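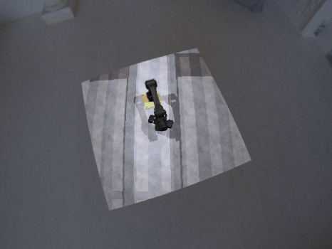 Slide 1. Good morning. I'm Vibeke Laxdal, and I cover small industrial stocks at Clurbridge. I have 20 minutes on Plosel and then questions. Start with the price. Shares opened the year at 95 and closed April at 72. Most of that drop came after the first-quarter report. Automation is where Plosel says its next growth will come from. I give that segment very little value in my model.

Slide 2. Order book. 3367 units at quarter end, down from the prior quarter. Two customers delayed, none canceled. Pause here, people will want to write the number down.

Slide 3. Debt. The Madano loan comes due next year. Management expects to refinance. I assume a higher rate than they do. Jhair Agudelo has the bond side and will take questions on covenants.

Slide 4. Valuation. My target was 100. I cut it after the report and I rate the stock a hold. Compare with Londoño, which trades at a lower multiple and pays a dividend.

Skip slide 5 if we are running late.

Slide 6. What would change my mind: the delayed orders shipping, or a signed refinancing. Next report is in July. Hand over to Jhair.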